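The Rule About the Block

Zabala wrote the rules on the wall in June, before any of us had keys. There were 26 of them. By the end of summer we followed all but one.

Rule 14 said that a person may not touch the block once a run has started. If the arm misses, you log a miss. If the block goes over the side, you log a drop, press stop, wait for the light, and only then walk in.

Wirida thought the rule was stupid. She had done 725 runs by then and had nudged the block straight on plenty of them. A finger's width, she said. It saved a reset. The client wanted 1000 good ones and did not care how we got there.

"The client is Cludness," I said. "They care about everything."

"They care about the count."

I was the new one, so I let it go. I logged her runs the way she called them out. Good. Good. Good. On my own shift I kept my hands in my lap and had twice as many misses as she did.

Zabala came in while we were eating and read both logs standing up. He put them side by side on the bench – hers and mine – and did not say anything for a while.

"Which of you is better at this?" he asked.

"She is," I said.

"At what?"

Wirida put down her fork. She went to the terminal, opened her sheet and started marking runs. She marked them from memory first, then gave up and marked the whole sheet.

"All of it?" Zabala said.

"I don't know which ones," she said. "So all of it."

He nodded and went to call the client.

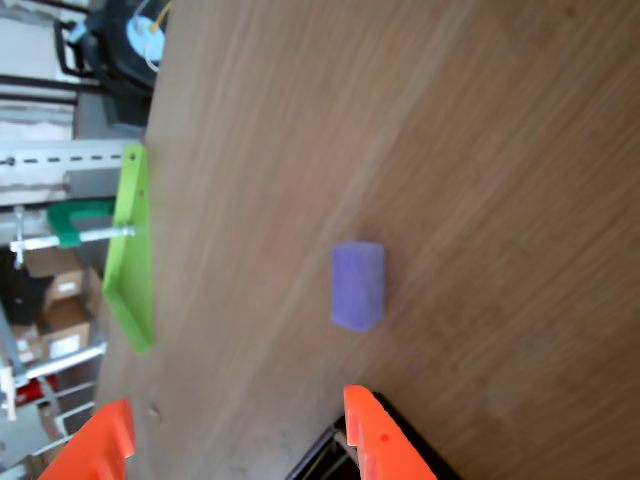

Araceli Nieto
Fiction contributor

We started again at run one. The purple block was on the table and the orange fingers were open. Wirida sat with the log on her knees and her hands flat on top of it.

The first run was a miss. She wrote it down and showed me the page, and I put my initials next to hers.

"Again?" I said.

"Wait for the light," she said.

Recent stories
Night Shift at Zaseck
2 Keys, One Door
What the Inspector Ate
The Long Way to the Depot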